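Housekeeper, part time
Paredes Guest House, Bakgate

Paredes is looking for a part-time housekeeper to join our team from the end of March. The house was built in 1930 and has been run as a guest house by the same family for most of that time. We take short stays as well as monthly renters.

The job is 25 hours a week, mornings only, with every other weekend off. You will report to Olga Olmedo, who runs the house day to day.

What you will do
Change beds and clean rooms between guests
Wash, dry and fold linens in the basement laundry
Keep the halls, stairs and breakfast room clean
Tell the front desk when something is broken or running low

What we ask for
Some experience in cleaning, paid or not
You can lift laundry bags and use the stairs all morning (there is no elevator)
Enough English to read the daily room list
Spanish is useful but not required

Training is paid and lasts two weeks. You will work alongside Kiprono Lyimo for the first one. Work shirts are provided, and lunch is included on full shifts. Parking on Bakgate is free before noon.
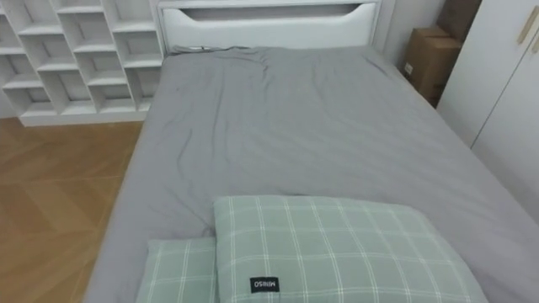 Bed with grey fitted sheet and white headboard.

To apply, send a short letter and the name of one reference to Leire Peñalver, Paredes Guest House, 354 Bakgate, or drop them off at the front desk. A resume is fine but you do not need one. Interviews are held at the house and take half an hour. Please quote job number 606.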